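Hand-Held Gripper Kits: Questions and Answers on Budgeting, Ordering and Planning

The following answers are provided for departments and partner sites that intend to request equipment under the Rathore household handling programme. They should be read together with the order form, which is available from the Prorkstead equipment office.

Who may request a kit?

Any department or partner site that has an approved collection plan may submit a request. Sites without an approved plan may ask for a quotation, but stock will not be reserved for them.

What does a standard kit contain?

A standard kit contains one hand-held gripper with its camera mount, a camera, a data cable, one set of finger pads and a carrying case. Laptops and storage drives are not included and must be budgeted for separately.

How many kits should a site plan for?

The programme recommends 2 kits for each operator pair: one in use and one in reserve. Sites working in a single room may apply for fewer. Please state the number of rooms on the form, as the office will otherwise assume one.

What does a kit cost?

The current internal charge is £148 per kit per month, including routine servicing. Replacement finger pads are charged at cost. The charge is reviewed each March, and sites will be told of any change before their next invoice is issued.

Can a kit be bought outright?

Outright purchase is possible only for sites whose plan runs for longer than one budget year. Purchased kits are not covered by the servicing arrangement, and a separate line for repairs should be entered in the budget. Trindar, our supplier, quotes for repairs individually.

Should we choose the hand-held kit or a fixed robot arm?

The two are not funded from the same budget. A hand-held kit is suited to sites that record tasks in furnished rooms, where the operator must move between a bed, a table and a wardrobe. A fixed arm requires a permanent bench, a protected power supply and a floor inspection. Applicants who are uncertain should request the hand-held kit first; an arm may be added in a later round.

Which finger pads should be ordered?

Rubber pads are supplied as standard and are suitable for most clothing and bedding. Sites that intend to work mainly with glass or ceramics should tick the soft pad option. Pads are consumable, and three spare sets per kit are normally sufficient for a quarter.

What household items need to be budgeted for?

Items to be handled are the responsibility of the site. For clothing tasks, we advise a mixture of light and bulky garments, with different fastenings. Shirts and towels alone do not give adequate variety. Padded jackets are particularly useful: they hold air, they are slow to settle when folded, and a heavy zip will often swing as the garment is lifted. Second-hand garments are acceptable provided that they are clean and that receipts are kept.
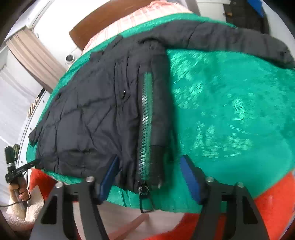

Bedding should be entered on the same line as clothing. Blankets in plain, strong colours are preferred, and at least one should contrast with the darkest garment on the list. Furniture already in the room may be used and need not be claimed for.

How much room is required?

The operator should be able to stand beside the bed or table and reach its centre without leaning on it. Allow for the cable, and keep it away from doorways.

Is training included?

One training session is included with each first order and is held at Stikgate on a Saturday. Travel costs are met by the site. Additional sessions may be arranged on request and are charged to the requesting department.

How long does delivery take?

Kits held in stock are sent out once the purchase order has been received and checked. More than 101 kits are currently on loan, and requests made late in the budget year may be placed on a waiting list. Sites on the list are not charged until their kit has been delivered.

What happens if a kit is damaged?

Please stop using the kit and inform the equipment office. Worn pads and loose bolts are treated as ordinary wear. Damage to the camera or to the gripper body is assessed by the office, and the site may be asked to contribute to the repair.

When must a kit be returned?

Kits must be returned in their cases by the end date shown on the loan record. Extensions should be requested in writing before that date, quoting the loan number and the budget code to be charged.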